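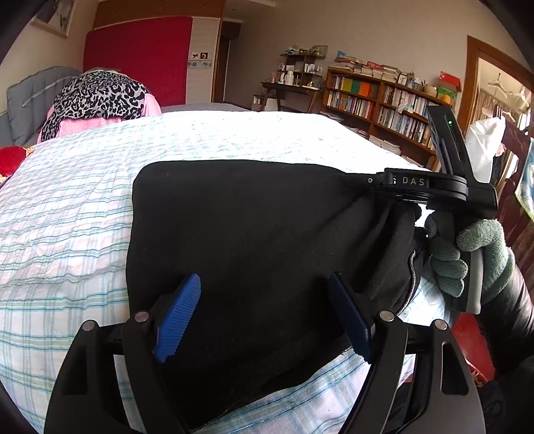
4. Replacing the Filter and Pre-Filter

The Lekum entry-hall air cleaner uses two filters: a washable mesh pre-filter and a disposable main filter. The filter light turns on after 2952 hours of fan operation. The count is kept when the unit is unplugged.

CAUTION: Switch off the unit and pull the plug from the outlet before opening the rear panel.

1. Press both tabs at the top of the rear panel and tilt the panel toward you.
2. Lift out the pre-filter. Vacuum it, or rinse it under lukewarm water. Do not use detergent.
3. Pull the main filter straight out by its strap and discard it with household trash.
4. Remove the bag from the new Skanis 661 filter. Insert the filter with the arrow facing the fan.
5. Refit the pre-filter only when it is fully dry.
6. Hook the bottom edge of the panel into its slots and press the top until both tabs click.
7. Plug in the unit. Hold RESET for five seconds until the filter light goes out.

NOTE: Skalberg models have one tab, on the left side. Steps 2 through 7 are the same.

NOTE: If the light stays on, repeat step 7. If it still stays on, see Section 6, Error Codes.

4.1 Storage

Store spare filters flat, in the sealed bag.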